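Teaching a Robot to Make the Bed, One Corner at a Time

Emília Murín has made the same bed more times than she cares to remember. She records household tasks for Vudard, using a gripper in each hand, and the recordings are used to train a robot arm.

"People picture a joystick," she says. "I did remote control for a year. You steer an arm from across the room and you can't feel the cloth at all. With these I just do the chore."
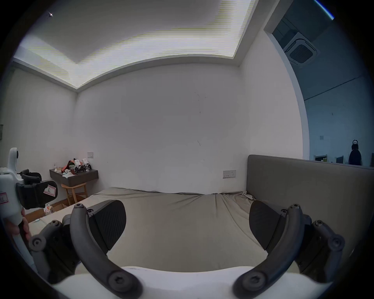 An open gripper pointed at the bed, with the one marked "R" at left.

Her current job is fitted sheets. One recording is one attempt, start to finish, and the goal for this task is 1000. She throws out any attempt where she loses her grip and has to think about what to do next.

"If I hesitate, the robot learns to hesitate," she says. "So I practice first. Then I record 80 in a row and stop, because after that my wrists get lazy."

The sheets get changed too. Renato Agbayani, who trains the software, asked for different colors after an early version did well on one sheet and badly on the next.

"It had learned that sheet," Agbayani says. "We wanted it to learn sheets."
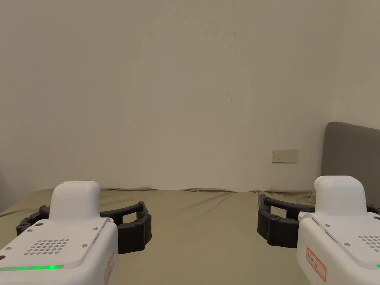

Both grippers over the olive-green sheet, fingers pointing down.

Murín says the hardest thing to show is pulling. Her own fingers would slide along the hem until they found the corner. The gripper pads have to let go and take hold again, so she has taught herself to work in short pinches.

"My mother watched me do it and said I looked like a crab," she says. "She's right. But the arm has the same two fingers, so it has to be done the crab way."

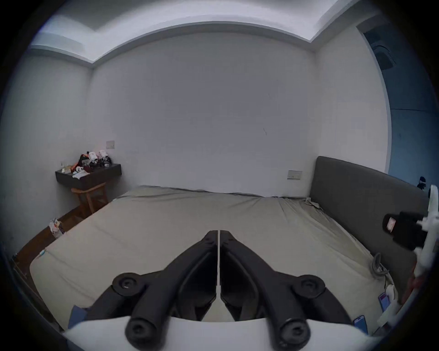 What comes next

Pillowcases are planned for March. Agbayani expects them to be slower, as one gripper has to hold the opening while the other works inside it. Murín has tried it a few times without recording.

"I got the pillow in," she says. "It was sideways."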